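叠衣服总是歪?先学会找到那个角

阅读时间:8分钟 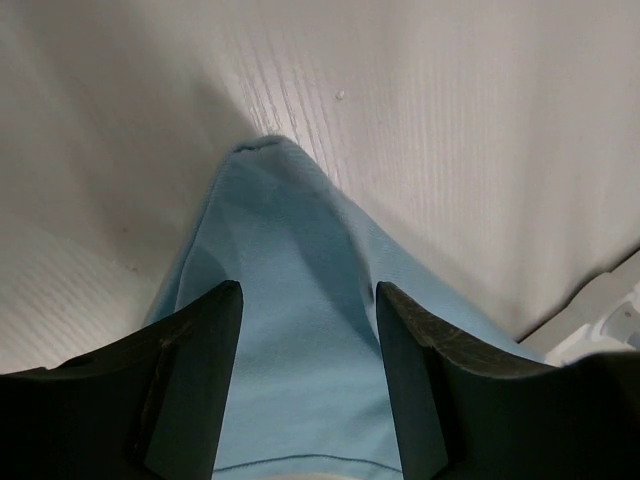
浅蓝色的布料捏起一个尖,下方有一道浅浅的缝线。

衣服叠不整齐,多数人会怪最后几步,觉得是折得不够用力,或者抽屉太小。我自己叠了很多年衣服,后来才发现毛病出在开头:从洗衣篮里拎起来的时候,拎的位置就不对。拎在布料中间,整件衣服往下垂,四周全是斜的,铺到桌上以后还要花时间一点点拉平。拎在角上或者边上,布料自己就会展开一大半。

这一页写的是怎么从一团布里找到边和角,怎么铺平,怎么折,以及毛巾、T恤、床笠几样常见东西的具体折法。方法都不难,照着做两三次手就熟了。

一、先把位置准备好

找一个比衣服大的平面。餐桌可以,床也可以,不过床垫软,手一压就陷下去,折痕不容易直。如果只能用床,先铺一块硬一点的东西,比如大号的塑料砧板或者一块薄木板,专门用来折。

桌面擦干。有水渍的桌子会让棉布吸潮,叠好放进柜子,过几天打开会有一股闷味。

高度也要紧。桌面最好在胯骨上下,太低了要弯腰,叠完一篮子腰就酸了。我家用的是一张Boltby的旧工作台,原来放在车库,搬进来以后垫高了一截,站着叠刚好。

洗好的衣服分成三堆:长方形的(毛巾、枕套、抹布),有袖子的,有松紧带的。袜子单独放,最后配对。不要一边叠一边从大堆里翻找,翻一次就把下面的又揉皱一次。

二、从一团布里找边

软的织物堆在一起,看上去全是褶子。这时候不要抖,先看缝线。

几乎所有家用布品都有卷边,卷边的地方比别处厚一层,手指一捻就能感觉到。颜色浅的布缝线不显眼,尤其是线和布同色的时候,在灯下斜着看比正着看清楚。找到缝线以后,顺着它往一个方向捋,捋到拐弯的地方就是角。

具体动作是这样的:

左手捏住缝线上随便一点,不要松。

右手拇指在上、食指在下,夹着缝线往右滑。

滑到角的时候停住,右手捏牢。

左手再从原来的位置往左滑,滑到另一个角。

两只手往外拉开,布就展开了一条边。剩下的部分自然垂下来,抖一下,放到桌上。

抖的时候幅度小一点,手腕动就行。大幅度甩会让薄的针织布拉长,领口最容易变形。

捏的力气以布不滑走为准。厚毛巾可以捏紧,真丝和细针织要松一些,指甲不要顶进去。我有一件开衫的下摆就是这么勾出来一根线的,后来用钩针把线头拉到反面才看不出来。

三、捏中间这一招什么时候用

前面说不要拎中间,有一种情况例外:布已经平铺在桌上,想检查下面有没有压着别的东西,或者想把它和下面一层分开。这时候在中间捏起一小撮往上提,布会立成一个尖,上下两层就分开了。

分枕套的时候也用得上。刚烘干的枕套,里外两层常常因为静电贴着,提一下上层,空气进去了,再从开口处伸手抚平。

提完要放回去,从尖的位置往四周推平,不要直接往下压。直接压会压出一圈放射状的小褶,棉布还好,亚麻的褶子压出来就得重新熨。

四、长方形的东西怎么折

毛巾、抹布、枕套都按长方形处理。

浴巾:长边对折,再对折,然后从一头往另一头折成三份。折好以后圆的一面朝外,毛边朝里。放进柜子时也是圆边朝外,拿的时候不会连带拽出下面一条。

擦手巾:长边折成三份,短边再对折。挂杆上的擦手巾折成三份就行,宽度一般合适。

厨房抹布:对折两次,竖着放在浅抽屉里,像放文件一样。竖着放可以看到每一块,不会总用最上面那两块,下面的放到发黄。

枕套:先把四个角抻到位,缝边理直,再对折。一整套床品可以塞进其中一只枕套里收着,找的时候不用东拼西凑。

折的时候每一步都用手掌侧面从中间往外刮一下,把空气赶出去。刮一遍就够,来回刮反而会把底下那层推歪。

五、T恤和有袖子的衣服

T恤正面朝下铺好,肩线拉平,下摆的缝线拉成一条横线。下摆这条线是参照,它直了,整件衣服就不会斜。

左侧往中间折,宽度到领口外侧,袖子翻回来贴着折边。

右侧同样。

现在是一个长条。从下摆往上折三分之一,再折一次,到领口下面。

翻过来放。

要立着放进抽屉的话,多折一次,折到能自己站住为止。站不住的多半是布太薄或者折得太松,可以在最后一折前再用手压一下。

衬衫先扣上第一粒、中间一粒和最下面一粒扣子,其余不扣也可以。袖子沿着背面折下来,不要交叉,交叉的地方会鼓一个包。

毛衣不要挂。厚毛衣按T恤的办法折,折的次数少一次,平放,一摞不超过三件。压在最下面那件过一个季节,折痕会很深,换季的时候最好上下调一下。

六、床笠

问得最多的就是床笠。邻居Iestyn Bellis教过我一个办法,我一直用到现在。

床笠反面朝外,两只手分别伸进短边的两个角里,像戴手套一样。

右手的角翻过来套到左手的角上,缝线对缝线。

左手不动,右手顺着松紧带往下找第三个角,翻套上去。第四个角同样。

四个角套在一起以后,放到桌上,松紧带那一边朝上,把它整理成一个直角。

弧形的边往里折,盖住松紧带,这时候应该接近一个长方形。

剩下的就和折浴巾一样了。

第一次做可能会乱,尤其是找第三个角的时候容易抓成松紧带中段。还是那个办法,沿着缝线滑,角上的缝线是竖着的一小段,碰到就对了。

七、折好以后怎么收

抽屉不要塞满。手伸进去还能左右动一动,拿放的时候才不会把旁边的带出来。塞得太紧的抽屉,叠得再好也会在两天之内恢复原样。

我家的抽屉里放的是Stollar的分隔板,30厘米长的那种,卡在两边。没有分隔板用鞋盒的盖子也一样,剪到合适的高度,边上贴一圈胶带,免得勾布。

柜子里放得高的东西用布袋装,袋口朝外,写上里面是什么。床单写尺寸。写"客房"或者"主卧"也行,反正家里人看得懂就好。

冬天的厚被套收起来之前要晾透。晾衣架上翻一次面,两面各晾20分钟以上,摸着缝线的地方是干的才能收。缝线和卷边厚,总是最后干。

八、几个常见问题

折出来两边不一样宽。铺的时候就斜了。回到下摆或者短边的缝线,拉直再折。有些便宜的毛巾裁的时候就是斜的,这种没办法完全对齐,把不齐的一边折到里面。

浅色衣服上有手印。叠之前洗手,护手霜等叠完再擦。浅蓝、米白、浅灰这几种颜色最容易显。

针织衫叠完有横褶。折痕落在了胸口的位置。改成折三份,让折痕靠上或者靠下,也可以在里面夹一张薄纸。

静电太大,布总是粘手。用喷壶往空气里喷一点水雾,不要直接喷到布上。手上沾一点水再叠也管用。

旧T恤不知道留不留。领口松了但布还软的,裁成抹布很好用。沿着侧缝剪开,缝线厚的地方剪掉不要,剩下的按厨房抹布的办法折起来放抽屉。

九、安排时间

我一般在Monday晚上叠一周的量,一篮子衣服加床品,从分堆到放进柜子要30分钟。分成两次也可以,先叠长方形的,剩下的第二天再弄。

烘干机一停就拿出来叠,褶子最少。如果当时没空,至少把衬衫和枕套先拿出来摊开搭在椅背上,别的可以等。

孩子想帮忙的话,让他们从擦手巾开始。小块的布角和角离得近,两只手都够得着。袜子配对也可以交给他们。

下一页会写熨斗底板的清洁和衬衫领子的熨法,需要的话可以接着看。

分享 20 评论 3 阅读 600

相关文章

毛巾变硬了怎么洗软
Llewellyn晾衣架用了一个冬天的记录
抽屉分隔板:买现成的还是自己做
Brunance熨衣板罩的更换方法
棉、麻、针织:三种布的收纳区别
March换季整理:先从床品开始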